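Search stories, authors, issues
Search
Clear

The Left Mount

October, by Mārtiņš Org

The night shift at Kengate starts at 10, and Ozoliņš was always there before it. He liked to have time for his tea and for the log book. In the log book, on the page for Cell 614, Curketti had written in her large letters: "Left arm arrives late. Please look." Under it there was nothing else, no hour and no measurement.

He put down his cup. An arm can arrive late for many reasons. A joint can be tired, a cable can pull, or somebody can change a number in the settings and go home. In Trorkilcombe, where he had learned the work, his old foreman used to say that you must first ask the machine to do its job once in front of you, and keep your hands in your pockets while it does. So he went to the cell, started the packing routine at half speed, and put his hands in his pockets.

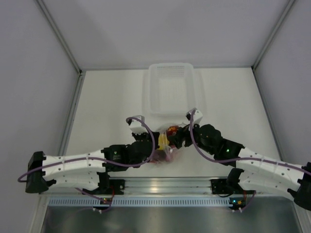 He watched it eleven times. On the first runs he saw nothing wrong, and he began to be a little angry with Curketti, who was probably asleep. Then he stopped watching the tips and watched only the mount, the black bracket that holds the left arm to the aluminum rail. When the arm stretched to its full length, the bracket moved. It was a very small movement, like a person who shifts his weight in church.

"So it is you," he said to the bracket, in his own language.

He stopped the routine, switched off the motors and hung his tag on the switch. He took the hex key from the second drawer, where it should be, and it was there. One of the two clamp screws turned under his fingers with no force at all. He took it out and held it to the lamp. The thread was good. He cleaned it with a cloth, put one drop of the blue liquid on it, and set it on a clean paper while he thought about the other one.

If you loosen both screws, the arm loses its place, and you must teach it again from the beginning. If you loosen only one, you keep the place but you also keep the error, if there is an error. He measured from the end of the rail to the edge of the bracket. The card inside the door said 511 millimeters. His ruler said a little less than 512. He measured again, with his glasses on, and it was the same.

He loosened the second screw.

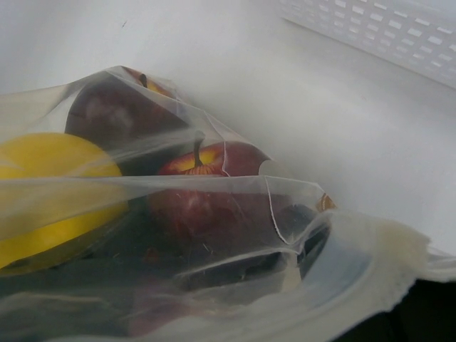
Teaching is slow work, and on a Friday night it feels slower. You bring the arm to a point, you save the point, you look through the small camera to see if the arm agrees with you. Ozoliņš did not like the small camera. It stood so close to everything that a bag became a country, with folds for rivers. Tonight there was a red apple in the middle of this country, with a thin brown stem standing up and one long bright fold of plastic across its lower part, and for some minutes he forgot the points and only looked at it. His wife had wanted apple trees. They had a balcony then – four steps long – and she had measured it for trees anyway. He saved the point. He went on to the next one.

At half past two the telephone rang in the office. It was Curketti, who was not asleep.

"Did you find it?" she asked.

"The mount. One screw was loose."

"I tightened that screw in the summer."

"Then you tightened it well," he said, "but you did not put the blue on it."

She was silent, and he heard a kettle behind her. He was sorry that he had said it. He told her that the thread was good and that her note had been right, which was true. She asked him to write the time of the repair in the book, and he wanted to ask why she had not written hers, but he said good night.

He took his tag from the switch and ran the routine again, first at half speed, then at full. 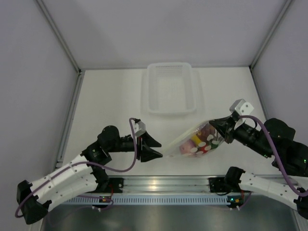
Cell 614, the right arm with the bag.

The bracket stayed where he had put it. He laid one finger on the rail, far from the arms and outside of the line painted for hands, and felt only the usual small trembling of the motors.

In the log book he wrote: "Left mount back to 511. Both screws cleaned, blue applied. Points taught again. Program 1302 runs." He looked at Curketti's line above his own, and added: "Late arm was reported correctly." Then he wrote the hour, washed his cup, and went to see what they had left for him at the next cell.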